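Household Hints and Workshop Corner

Can a machine do the washing-up yet? Chores, robots and what to do in the meantime

By Joanne Entwistle

Every few weeks somebody writes to ask me when they can stop doing the jars. I don't mean the question in quite those words, of course. It comes as "When will there be a robot for the kitchen?" or, from Alfie Hollis in Skirwood, who writes to me more than my own brother does, "Is it worth buying a new dishwasher or shall I hang on for the mechanical butler?" But jars come into it more often than you'd think. People who make chutney, people who keep screws in the shed, people who can't throw away a good lid. We are a nation of jar rinsers, and we're all a bit tired of it!

So I have been reading up, and pestering people who know more than I do, and this month's page is my best attempt at an answer. There are proper tips in it as well, because the jars won't wait.

What the machines already do well

Let's be fair to them. You very likely have several robots in the house, if you're not too fussy about the word. A washing machine takes in water, heats it, tumbles, drains and spins, and all you do is stand there hunting for the other sock. A bread maker kneads. The round vacuum cleaners have become quite decent, provided you pick up first, and I've had one trundling about my downstairs since March. It is very good on the hall floor and hopeless with the fringed rug, which it eats.

A few things I've learned from living with it:

Lift chair legs on to the table before you set it going, or it will spend its whole charge in among them.

Tuck up phone leads and the tie of your dressing gown. Anything long and thin will be wound round the brush.

Cut the hair off the brush roller with a seam ripper. Scissors are too thick to get underneath and you end up snipping bristles.

Wipe the little sensors on the underside with a dry cotton bud when it starts behaving as if it's frightened of the lino.

Empty it outdoors, with the wind behind you.

What all these machines share is that the job has been brought to them. The clothes go into the drum and the dough goes into the tin, and the floor is flat and stays where it was put. As soon as you ask a machine to come to the job, to reach into a sink or a cupboard and deal with whatever it finds, you're asking for something much harder.

Why a jar is such a nuisance

I put this to Aiman Entili, who spent years setting up packing lines at Clonamberg before he retired to Marsden and took up marquetry. He laughed for quite a while. On a packing line, he told me, every bottle is the same bottle and arrives standing up in the same place. In a kitchen you have a tall one, a squat one, one with a dribble of honey down the side and one lying on its back behind the kettle.

Then there's the glass itself. You and I see a jar because we've been looking at jars all our lives, and if we can't quite see it we feel for it. A camera has a much harder time. Clear glass shows you whatever is behind it, with a few glints on top, and clear plastic is just as bad. Put either on a pale worktop and there's hardly an edge to find. Aiman said they used to curse clear trays at Clonamberg for exactly this, and ended up putting a dark mat under them.

(That's a good tip for people too, by the way. If your eyes aren't what they were, keep a dark tea towel on the draining board and stand your glasses on it. I've broken far fewer.)

After that comes the squeeze. Grip too lightly and the jar slips, grip too hard and you've a handful of bits. And if there's something in it, the weight moves as you tip, so a hold that was perfectly good a moment ago may want changing. We make all those little adjustments without noticing, usually while talking to somebody about something else.
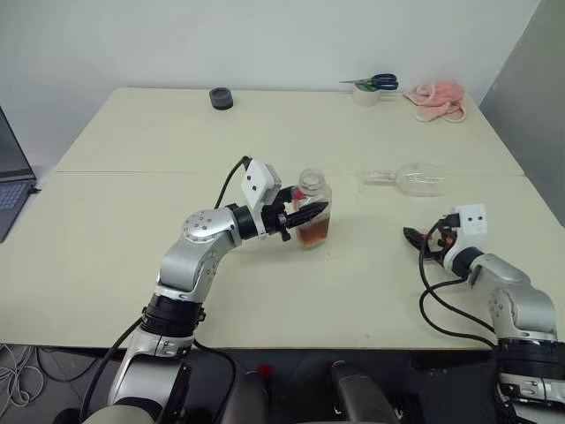

MARSDEN, 31 May 2021

I've had that photograph propped by the bread bin for days, and what pleases me is how ordinary the job is. A glass jar with no lid and some brown liquid in the bottom, looking for all the world like cold tea, and a pair of black fingers holding it just clear of the table. It's the sort of thing I do forty times before lunch! But have a look for the bottle on its side between the two grippers and you'll see what Aiman was getting at. I had my reading glasses on and still had to go looking for its outline against that pale top.

The other thing I like is that there are two arms. So much of kitchen work wants a second hand: one to hold the jar and one to turn the lid, one for the bowl and one for the spoon. My friend Rosario Serra, who had her wrist in plaster for most of a winter, says she could have written a book on the subject. She could lift nearly anything with her good hand and open almost nothing. She wedged jars in a drawer and leaned on it with her hip, which works, though I wouldn't do it with a drawer you're fond of.

So, can they do it yet?

My answer, for what it's worth, is that picking things up has come along very nicely and doing the whole chore has not. Moving a jar is one step. Rinsing it out means knowing that the tea should go down the sink and the tea leaves shouldn't, that the label wants soaking, that this one is for keeping and that one has a chip in the rim. Then you have to find somewhere to put it. I have watched my own grown-up children fail at several of those.

In the workshop I'd say the prospects are better. Hòa Văn runs the repair bench at Starkeo, and he has an arm there that does nothing all day but pass housings from a tray to a jig. The housings are all alike, the tray is bolted down, and there's a line painted on the floor that you don't step over while it's going. He's very happy with it. When I asked whether it could sort the odds-and-ends tin he looked at me as though I'd asked whether it could sing. The tin is still done by hand, at the end of the month, with the radio on.

I wouldn't hold off buying anything, then, Alfie. Get the dishwasher.

Jars, bottles and other slippery customers: how to manage in the meantime

Sticky labels. Fill the jar with hot water from the tap, screw the lid on and leave it for ten minutes, so the warmth loosens the glue from behind. Peel from a corner, slowly. Whatever gum is left comes off with a paste of cooking oil and bicarbonate of soda, rubbed on with your fingers, and then a good wash with washing-up liquid.

Tea stains. A spoonful of bicarb and a splash of water, swirled round with a bottle brush, shifts most of them. If you can't get a brush in, use a small handful of uncooked rice with warm water and shake it hard. Tip the rice into a sieve afterwards and not down the sink, please.

Lids that won't budge. A wide rubber band round the lid gives you something to grip. So does a rubber glove. If it's still stuck, slide the tip of a teaspoon under the edge and lever very gently until you hear the vacuum go.

Smells. Lids hold on to pickle far longer than glass does. Leave them outside in the sun for an afternoon, or keep separate lids for separate things and write on the inside in permanent pen, as I should have done before the lemon curd.

Bottles that won't dry. Plastic bottles stay misty inside for days. Roll a strip of kitchen paper into a long twist, poke it in so that it touches the bottom, leave the end sticking out of the neck and go to bed. Pull it out in the morning.

Shed jars. Screw the lids to the underside of a shelf, two screws to each so that they can't spin, and the jars hang below where you can see what's in them. Don't overfill them, and don't do it over your head.

Keeping a worktop fit for work. Whether it's hands or grippers at it, a clear table makes everything easier. I keep scissors and tape at the back and try to leave the front bare. Wipe as you go, and put a folded damp cloth under anything that likes to skate about.

Leads. If you've a bench with a lamp, a charger and a glue gun on it, you've a tangle. Small bulldog clips along the back edge will hold each plug end ready for use. Wrap a bit of coloured tape round both ends of every lead, and you'll never again unplug the freezer when you meant the radio.

From the postbag

My piece on descaling kettles brought in 34 letters, most of them kind. Several of you prefer citric acid to vinegar for the smell, and I've gone over to it myself. Two of you pointed out that I'd left out rinsing. Do rinse! Boil a fresh kettleful, throw it away, and then do it once more before you make anyone a cup of tea.

Next month it's blinds and how to wash them in the bath. If you've a method that doesn't end with the cords in a knot, write to me at the usual address by the 13th and I'll try to fit it in.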